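Collecter des essais de saisie en bac : la marche à suivre

Mis à jour en juin. Version courte, pour ceux qui arrivent sur le poste et doivent produire des données dès le premier jour. Le détail du réseau n'est pas traité ici, voir la page de Femke Maes.

Ce qu'il vous faut

Un bras avec sa pince, déjà calibrés. Deux bacs fixés côte à côte. Une caméra fixe qui voit tout le bac de travail. Le logiciel d'enregistrement (chez nous Ondik, mais n'importe quoi qui horodate correctement fera l'affaire). Une soixantaine de gigas libres, non, mettez-en plus. Un disque plein en pleine série, c'est la série à refaire.

Étape 1. Serrer les bacs

Serre-joints sur le bord, bien à fond. Poussez le bac à la main : s'il bouge, resserrez. Un bac qui glisse de quelques millimètres ne se voit pas à l'œil mais fausse toutes les positions de saisie enregistrées ensuite. Si vous l'avez déplacé, même un peu, on recalibre. Pas de discussion.

Étape 2. Choisir les objets

Mélangez les matières. Du mou, du rigide, du brillant, de l'ajouré. Les objets tous pareils donnent un modèle qui marche très bien sur ces objets-là et nulle part ailleurs. Prévoyez au moins un objet qui se déforme quand on le serre, et un autre dont la bonne prise dépend de l'orientation (un gobelet, typiquement : par le bord ou par le corps, ce n'est pas la même chose).

Pas de verre. Rien qui coule. Rien de plus lourd que la limite de la pince, vérifiez la fiche.

Étape 3. Remplir le bac

Versez, ne rangez pas. La tentation c'est d'aligner proprement les choses et du coup le modèle n'apprend que des bacs propres. Laissez des objets contre les parois, dans les coins, couchés. Commencez avec peu d'objets, on densifie plus tard.

Le fleur de douche en filet, l'éponge et le gobelet vert couché sont de bons candidats pour une première série : trois comportements très différents sous les doigts de la pince. 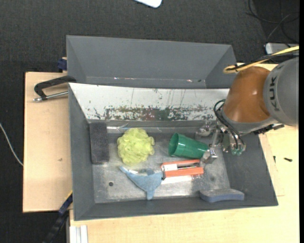
Étape 4. Lancer une série

Une série = 60 essais. Pas 58, pas « à peu près ». Le script de tri attend ce nombre et plante sinon (Arnout Declercq doit corriger ça, en attendant on fait avec).

Pour chaque essai le système enregistre :
l'image du bac avant la descente
la pose visée de la pince
l'ouverture des doigts au contact puis après fermeture
l'image après remontée
le résultat, 0 ou 1

On touche à rien dans le bac pendant l'essai. Mains hors de la cellule, arrêt d'urgence à portée. Si un objet sort du bac : pause, on attend l'arrêt complet, on le remet, on note l'incident dans le champ commentaire.

Étape 5. Étiqueter les résultats

Réussi : l'objet est tenu, levé au-dessus du bord, et toujours là après 2 secondes.
Raté : tout le reste. Objet qui tombe, pince fermée à vide, objet juste poussé.

Deux objets pris ensemble ? Code à part, « double ». Ne les mettez surtout pas en réussi, on a perdu une semaine à nettoyer ça sur le lot Clurkley.

Gardez les échecs !! Je le répète parce qu'on me pose la question à chaque fois. Un jeu de données avec seulement des saisies réussies ne sert presque à rien, le modèle a besoin de voir ce qui ne marche pas.

Étape 6. Rebrasser

Après chaque série, on vide et on reverse. Changez deux objets au passage. Si le bras pioche toujours au même endroit, regardez la carte des poses dans Ondik, onglet Couverture : les coins sont presque toujours sous-représentés. Dans ce cas forcer l'échantillonage près des parois, vitesse réduite, et surveillez les doigts quand ils descendent le long du bord.

Problèmes fréquents

Reflets. Plastique brillant ou fond métallique = trous dans la carte de profondeur. Bougez la lampe, pas la caméra.

Filet qui s'accroche aux doigts. Ouvrir en grand, arrêter le bras, décrocher à la main. Essai marqué invalide.

Câbles qui tirent en bout de course. Stop tout de suite, redonnez du mou, vérifiez la boucle sur toute l'amplitude avant de relancer.

Horodatages décalés entre caméra et bras. Redémarrer l'enregistreur, puis un essai à vide pour contrôler.

Avant de partir

Copie de la série sur le serveur, dossier Porura, sous-dossier à vos initiales. Ouvrez deux ou trois essais au hasard pour être sur que les images ne sont pas noires. Bras en position de repos, puissance coupée.

Questions sur l'étiquetage : Hervé Pruvost. Pour la pince, voir Jelle De Bruijn, plutot le matin.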